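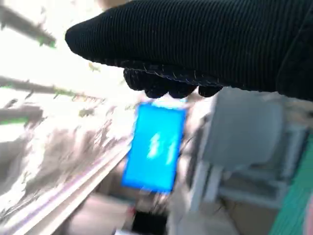

Jingyi Jiang has been knitting for touchscreens since the winter she missed a train in Stanton because she couldn't get her mitten off fast enough to show her ticket. She laughs about it now, but she also still remembers the exact mitten (green, thumb too long, a present). Her workroom above the old dry cleaner's is full of what came afterward: cones of yarn up one wall, a kettle, a daybed buried in swatches, and gloves everywhere, most of them black. Black and ribbed is what she keeps coming back to, with fingertips that curl down over the top of a bright blue screen and those tiny stray fibers along the seam that she will happily talk about for half an hour. I know this for a fact, as I let her.

"Fuzz is information," she says, turning a cuff inside out on her knee. "If it's only at the seam, I look at the seam. If it's all over the fingertips, the yarn is too soft and I have to start over. I used to shave it off before I showed anyone. What a waste!"

She grew up in a house where everybody knitted and nobody followed a pattern, then spent several years doing alterations, mostly wedding things and work pants. Gloves were a side interest until she got a secondhand flatbed machine and found out how much she liked ribbing. Ribbing stretches across the hand and springs back, so one size will fit a lot of people, and it sits close to the skin without any fastening at the wrist. I tried on a pair while we talked and forgot to take them off until my tea came.

The hard part is the fingertip. A phone screen responds to a finger because skin conducts a little electricity, and plain wool or acrylic gets in the way. Jiang works a fine conductive thread in with the main yarn for the last inch of each finger. Too little and you have to jab. Too much and the tip goes stiff and scratchy, "like wearing a pot scrubber," and the black takes on a gray cast she can't stand.

Her notebook for the current glove, which she calls the Mesar, runs to 156 swatches. Some are the size of a stamp. She has them pinned in order along the back of the door, and I loved looking at them close up, because you can see her changing her mind. There is a whole row where she tried a flat knit and went back. Number 27 has a circle drawn around it in chalk.

"That one worked perfectly and I hated it," she says. "Smooth as a swimsuit. It didn't feel like a glove somebody made. I want you to put it on and feel the ridges when you close your hand."

The yarn comes from Prunosell, a small mill that dyes in short batches. She is fussy about the black. One delivery last June had a brown tinge that only showed in daylight, and she used the whole lot for linings so it wouldn't go to waste. She likes a black deep enough that the ribs hardly show until you bend your hand and the light runs along the top edge. "Then you get these little lines, like corduroy. I could stand at the window doing that all morning. I have done it all morning."

What she wants people to be able to do in them is pretty modest. Check the time. Answer a call. Scroll to the next song, or hold the phone from the top and tilt it so a friend can see. Typing a long message is another matter, and she's cheerful about that. Knitted fingertips are round and a bit blunt, and the letters are small. She has tried tapering them. The tapered ones poked through at the ends after 3 weeks of her own wear, so the round ones came back.

I asked about washing, which is the question she gets most at the market. Cool water, a little hair shampoo, squeeze, roll in a towel, dry flat. Don't wring the fingers! The conductive thread can kink and then it works its way out at the seam, and you'll feel it before you see it. If a loose end does come through, she says to pull it back to the inside with a fine crochet hook and leave it alone. Snipping it is what makes a hole.

There is a second glove on the machine already, called the Tian, longer in the cuff and lined for people who wait at bus stops. The first try came out big enough for both of my hands. She held it up, delighted, and put it on the kettle.

"It fits!" she said.

She sells from the workroom most afternoons and mends any pair she has made, whatever the age. Bring both gloves, even if only one has gone.

We use cookies to remember your preferences and see which pages are read. By continuing to use this site you agree to our cookie policy. Accept | Manage settings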